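Fatima Anozie
Speaker notes, 13 Nov 2019
Talk: What we learned from weighing hotel laundry

Opening. Thank Wian Xaba for the introduction. Say that I ran housekeeping at the Poltier for 11 years before I started advising other hotels, so most of this comes from one building.

Start with the number. In September the Poltier sent out 2,114 bath towels and got 1,977 back. Let people do the subtraction. Then ask who in the room weighs their linen carts before the truck leaves. At the last talk two hands went up.

Where the missing towels go. Guests take fewer than managers think. Most of our losses were in three places: the pool bags, the rag bin, and the wrong hotel's cart. Tell the Fashola story here if there is time – their hand towels had the same hem as ours and we traded them by accident all summer.

Slow down for the next part. People write it down.

Par levels. Three sets per bed is the old rule: one on the bed, one in the wash, one on the shelf. It works if your laundry is in the basement. With an outside laundry you need a fourth set, and a fifth if they don't pick up on holidays. 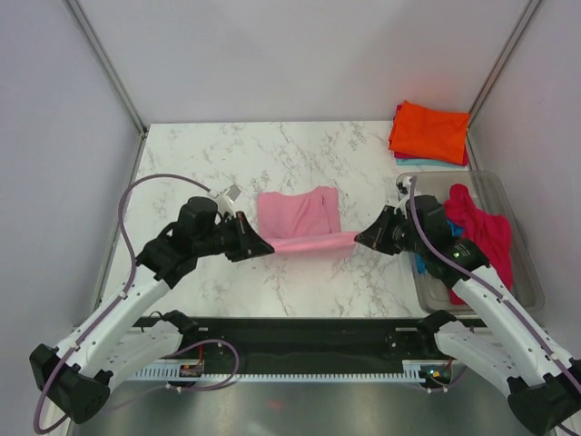 Folding. Every property folds differently and every manager is sure theirs is right. What matters is that the fold fits the shelf and the count can be checked from the doorway. We went from thirds to quarters when the closets on the upper floors were rebuilt. It took a month for the old habit to go away.

Cost per stay. Skip the spreadsheet if we are running late. The main point is that a towel washed 87 times has paid for itself, and one that goes to the rag bin after ten has not. Ask your laundry about water temperature and bleach before you ask for a lower price.

Contracts. Mention Trekau by name only if someone asks. Say that pickup times and shortage claims should be in writing, with a deadline for claims. Ours was five days – too short, since we counted once a week.

Questions. Expect one about colored towels. Answer: they fade unevenly and you can't mix old and new on the same rack. The sign-up sheet for the Wetelero site visit is by the door.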